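Progress report to the Skikiler Fund
Graloleo Facilities Services: desk and room reset automation
Period covered: April to July

1. Summary

The project is on plan for recordings and behind plan for the robot itself. At the end of July we had 62 teaching rooms in the programme out of the 93 we clean under the Cotum contract. The two mobile units are on site and one is in daily use on evening shifts. The second has been off the floor since mid June with a lift column fault and is waiting for a part.

No cleaning post has been lost or reduced in hours during the period. Three members of the evening team have moved to a mixed role, part cleaning and part recording and supervising. Pay for the mixed role was agreed in May and backdated to the start of April.

We ask the Fund to note the change to the milestone for unattended running, set out in section 5.

2. What the work is

For anyone reading this without the earlier report: between the end of teaching and lock-up, the evening team goes through each room, lifts whatever has been left on the desks, wipes down, sets the chairs and puts lost property in the crate for the front office. Lifting and putting back is the slow part. It is also the part that causes most of the wrist and shoulder complaints in our accident book, where the same few movements are done hundreds of times in a shift.

The Choo units are meant to take over the lifting and putting back on the long desks. Staff keep the wiping, the floors, the bins, the boards and all decisions about what is lost property and what is rubbish.

3. Recordings

The units learn from recordings made by our own staff with a hand-held gripper, which has the same fingers as the one on the robot arm. The person holding it does the task as they would want the robot to do it: close on the object, lift, move, set down, open. In the period we made recordings in 155 sessions, against a target of 120.

Small everyday objects make up most of the sessions. Bottles and mugs went well from the start. Sponges are easy to pick up but staff tended to squeeze them harder than they needed to, and the first batch had to be thrown out. We now have a short note on grip pressure taped inside the lid of each kit box.

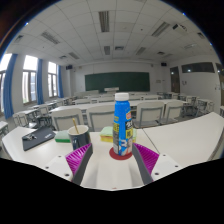 Keys and laptops are handled under a separate rule. Cotum asked us in April that neither unit should touch them, and we agreed. The unit is to stop, leave the item where it is and put a message on the supervisor's tablet. Staff were in favour of this. A dropped laptop would come back to the person on shift whatever the paperwork said.

Daylight has turned out to matter more than we allowed for. Recordings made in the late afternoon did not carry over well to evening work under the ceiling lights, and the unit missed its first grip much more often. From June half of all sessions have been done after 7pm with the curtains drawn. This has cost us some cleaning time and we have covered it with overtime from the contingency line.

4. Effect on staff

We held two meetings with the evening team, one in April and one in July. The points below were raised in one or both.

The gripper is tiring to hold for long. Sessions were first planned at 45 minutes. They are now 25 minutes with a break, and nobody does more than two in a shift. We should have asked about this before we started, as the whole point of the project is to reduce strain.

The mixed role is liked by those doing it, mainly for the higher rate and for the change from routine. Others on the team feel it was filled too quickly. We accept that. The next two places will be advertised on the staff noticeboard for a fortnight.

Several people asked what happens to the recordings. They show desks and rooms and sometimes a colleague walking past. We have agreed that sound is switched off, that recordings are not used to check anyone's speed or attendance, and that anything showing a person's face is deleted at the end of the week. This is now in writing and signed by the site manager.

There is still worry about hours next year. We have told staff what we have told the Fund, that hours are fixed until the end of the current contract and that we cannot promise beyond it.

5. Milestones

Room survey: complete.
Staff training, first group: complete.
Recordings, small objects: complete, over target.
Recordings, chairs: not started. Moved to September.
Supervised running, first unit: started in May, continuing.
Supervised running, second unit: stopped, see below.
Unattended running in one corridor: was August, now November.

The delay to unattended running has two causes. The column fault has left us with half the testing time we had planned. The first unit also still has trouble near the seams between desks, where it sometimes sets an object down on its edge. A person is always in the room at present and puts it right.

6. Spending

Spending is within budget overall. Overtime is over its line and travel is under. The repair is covered by the supplier, apart from carriage. A full table was sent separately with the claim form.

7. Next period

Finish the repair and get the second unit back on shift. Start chair recordings with a wider set of fingers. Bring the remaining rooms in the east block into the programme. Fill the two new mixed roles. Repeat the strain questionnaire in October and report the results alongside the figures from March.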